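Cevau One-Drawer Desk Box, Dark Brown

Sold by Nurkament Home Goods
Item 529
Price: $95

The Cevau is a small wooden box with one drawer, made to sit on a desk, a dresser or a hall table. It holds the things that usually end up in a bowl by the door: keys, stamps, spare batteries, a watch, receipts you mean to deal with later. It has a dark brown varnished finish with a glossy top, and the grain shows through the finish when light falls across it.

Each box is varnished by hand in the Clundano workshop and the color varies a little from one to the next. If you are buying a pair to stand side by side, say so in the order notes and we will pick two that are close. We can't promise an exact match.

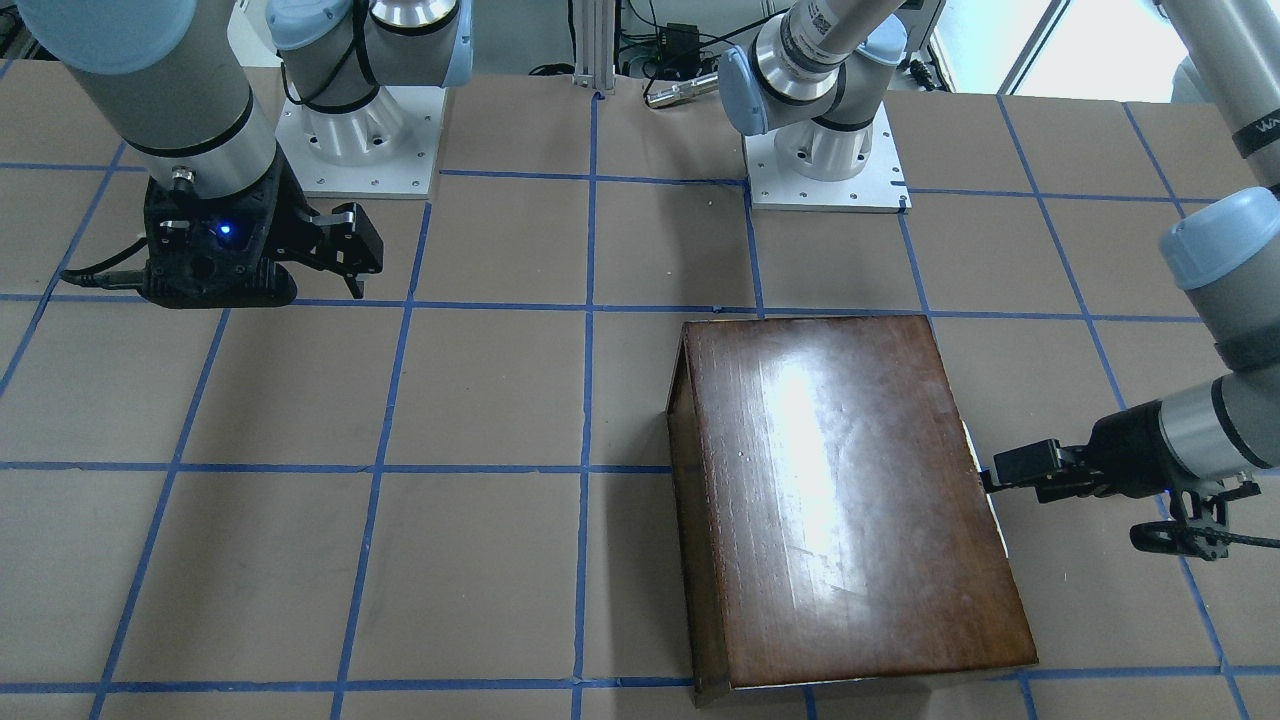

Usha Nair wrote in to say she bought hers for sewing things and it took her bobbins, needle cases and a small pair of scissors with space left over. Full-size shears did not fit, and she wanted other people who sew to know that before ordering. She also asked whether the drawer could be ordered deeper. It can't at present. The Lim, listed further down, has a taller drawer and may suit shears better if they are laid at an angle.

What comes in the carton

One box with the drawer fitted
One spare handle screw, taped inside the drawer
Four felt feet on a backing sheet
A care card

The felt feet are not put on at the workshop. Some buyers want the box on a shelf with a liner and don't need them. If you do use them, wipe the underside first with a dry cloth, press each foot down for a few seconds near a corner, and leave the box alone for an hour. Feet that are pushed around too soon tend to slide off center.

Finish and care

Dust with a soft dry cloth, along the grain. For fingerprints, use a cloth that is barely damp and dry the top right away. Don't use spray polish with silicone in it. It builds up into a haze, and a later coat of varnish won't stick to it.

A gloss finish shows marks more than a matte one does. Fine scratches will appear on the top if you set keys or mugs on it every day. If that bothers you, put a tray or a piece of felt on top, or order the Cevau in the satin finish, which costs the same and usually ships a week later.
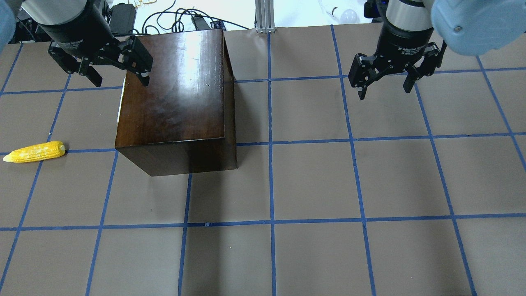
Cevau desk box in dark brown, gloss finish.

Keep the box out of strong sun and away from radiators. Geetha Amin, who runs our repairs bench, sees the same two problems over and over: tops faded on one side from a south window, and drawers that bind after a winter on top of a heating vent. The first can be refinished. The second often fixes itself once the box has been in a normal room for a couple of weeks, so try moving it before you send it back.

If the drawer is stiff when new, rub a plain white candle along the bottom edges and work it in and out a few times. Don't use cooking oil or spray lubricant, which soak into bare wood and collect dust.

Using the drawer

The drawer pulls straight out to the front. There is no stop at the back of the runners, so it will come all the way out if you pull hard. This is how the maker wants it, as the drawer can then be emptied and wiped without tools. It also means the box is not a good choice where small children can reach it.

The inside of the drawer is left unvarnished. Leather, paper and fabric are fine in there. Don't store open ink, nail polish or anything that leaks, as bare wood stains and the stain won't come out. A sheet of drawer paper cut to size will help if you are worried.

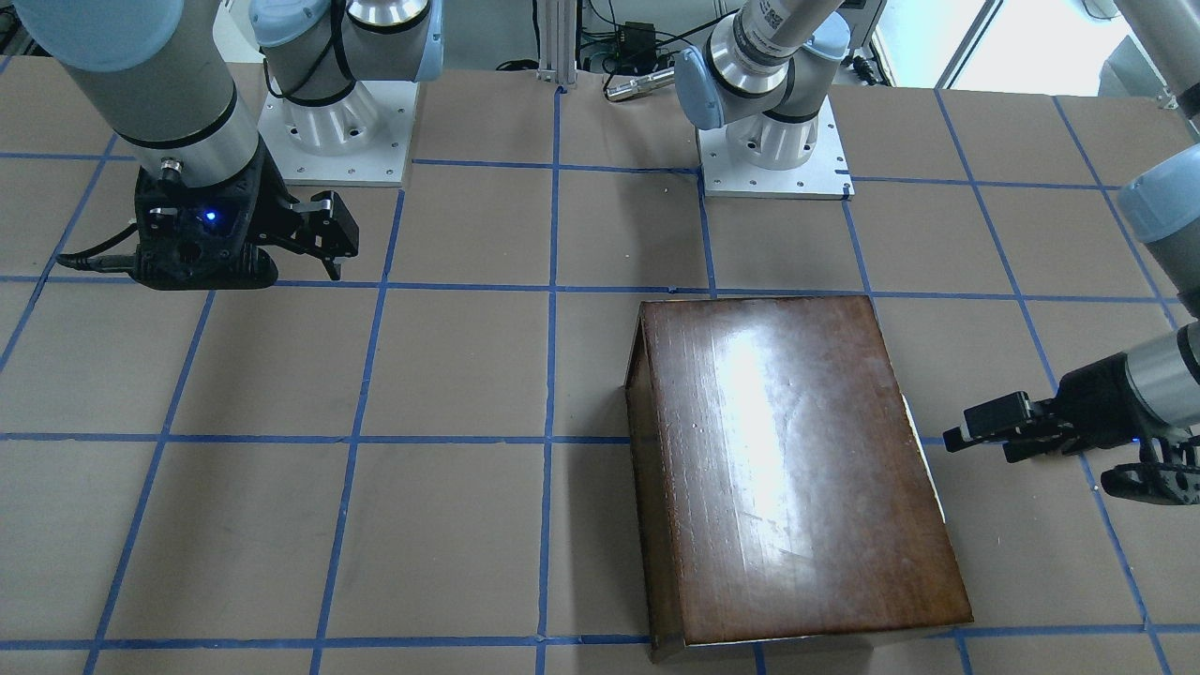
The gloss top picks up light from windows and lamps.

Choosing between the Cevau and the Lim

We carry both and get asked about this most weeks. The Lim comes from the same workshop. It has a taller drawer, a flat knob and a paler finish, and it takes up more of a desk. The Cevau is the better one for a narrow shelf or a bedside table. Neither has a lock, and the workshop does not plan to add one.

Gladys Ticona in our store keeps one of each on the counter and is happy to measure them against whatever you bring in. If you are ordering from home, cut a piece of newspaper to the size of the space you have and check it against the measurements on the size sheet. Leave room in front for the drawer to open. People forget this part, and it accounts for a good share of our returns. 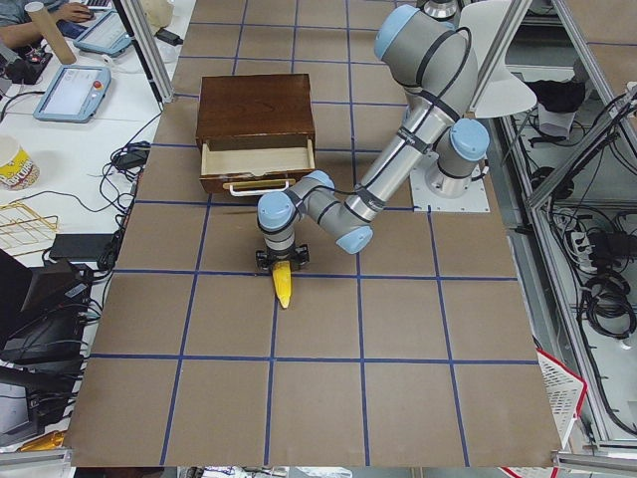 Handles can be swapped. The standard one is fixed from inside the drawer and comes off with an ordinary screwdriver. Turn the screw by hand for the last bit when refitting it, as it is easy to crush the wood around the hole. Replacement handles are sold singly through the parts counter.

Shipping and returns

Orders placed before noon on Tuesday go out the same week. Orders placed later go out the week after. The workshop closes for part of July, and during that time we ship only what is already on our shelves.

Returns are accepted within 2 weeks of delivery if the box is unused and in its own carton. Felt feet count as use, so decide before sticking them on. Runners and joints are covered for 2 years. Scratches and sun fading are not covered, but we will quote for refinishing.

For parts and repairs, write to Geetha Amin. For trade orders and anything to do with matching pairs, write to Nithin Mudaliar at the Nurkament office and include the item number.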